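Product Review: Prudusard Wire Dish Rack and Kermani Tile Trivet
Household Goods Section, Otisgate Consumer Review
Published April 22, 2022

Purpose of the review

The Household Goods Section received several requests from members for an assessment of countertop dish racks suited to small kitchens. The present review covers the Prudusard wire dish rack, made of stainless steel and supplied with upright dividers. A second item, the Kermani tile trivet, is considered at the end, as the two are often bought together for the same stretch of counter.

Construction

The Prudusard is a plain rectangular wire frame. It has no tray and no cup hooks. The maker supplies it in one piece, and there is nothing to assemble. Welds on the sample were clean to the touch, and a cotton cloth drawn along the wires did not catch at any point. The rack weighs little and can be lifted with one hand when empty. Members who keep a rack in a cupboard between meals will find this convenient.

The absence of a tray will matter to some households. Water runs directly onto whatever lies beneath, and a towel or a separate mat should be counted as part of the purchase.

Loading and spacing

Plates stand upright between the dividers. Reviewers loaded the rack from one end to the other and then in no particular order, and both methods were satisfactory.
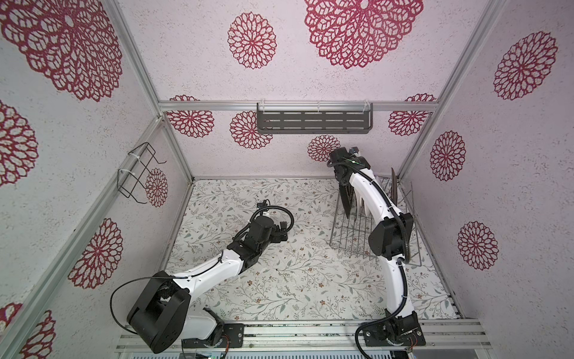
Prudusard rack with dark and white plates standing on edge.

Flat dinner plates entered the slots easily when held vertically. Plates with a deep rim required more care, and it was found best to leave an empty slot beside each of them. Shallow bowls may be placed in the rack, but they lean against their neighbors and hold water in the base. Members who wash mainly bowls should consider the Rerkix two-level model, reviewed in November.

The most common difficulty during the trial was entering a plate at an angle. The lower rim then meets a divider before the plate is seated, and the user must raise it and begin again. Dark glazes showed no marks from this contact.

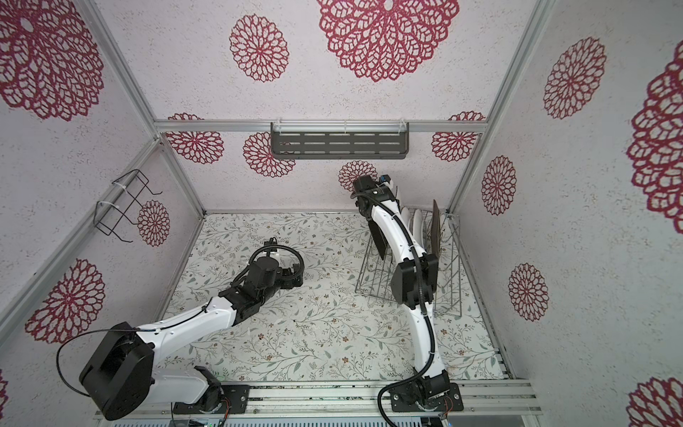
With practice the motion becomes routine, and reviewers who had used the rack for 3 days no longer reported the problem. The rack did not slide on a cloth surface. On bare stone it moved slightly when a heavy plate was set down at one end, and small rubber feet would be a worthwhile addition.

Kermani tile trivet

The Kermani is a square ceramic tile held in a thin dark metal frame. The glaze is smooth and off-white, with red, light blue and yellow flowers joined by curling vines. It wipes clean with a damp cloth. The Section would advise against leaving it to soak, as moisture may collect where the tile meets the metal.

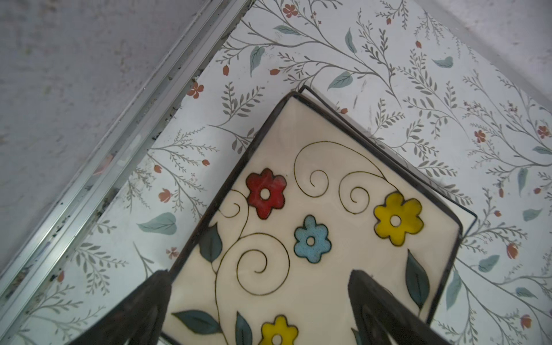

Socorro Mosquera writes that she has kept the same trivet beside her stove for 2 years and that the glaze has not dulled, although she would have preferred a larger size for her soup pot. Simin Zamani asks whether the frame can scratch a polished counter. The Section recommends a felt pad at each corner – these are not included.

Rating

The Prudusard rack is recommended for households that wash mostly flat plates. The Kermani trivet is recommended without reservation for small and medium cookware. Further comments on either item may be sent to the Section under reference 472.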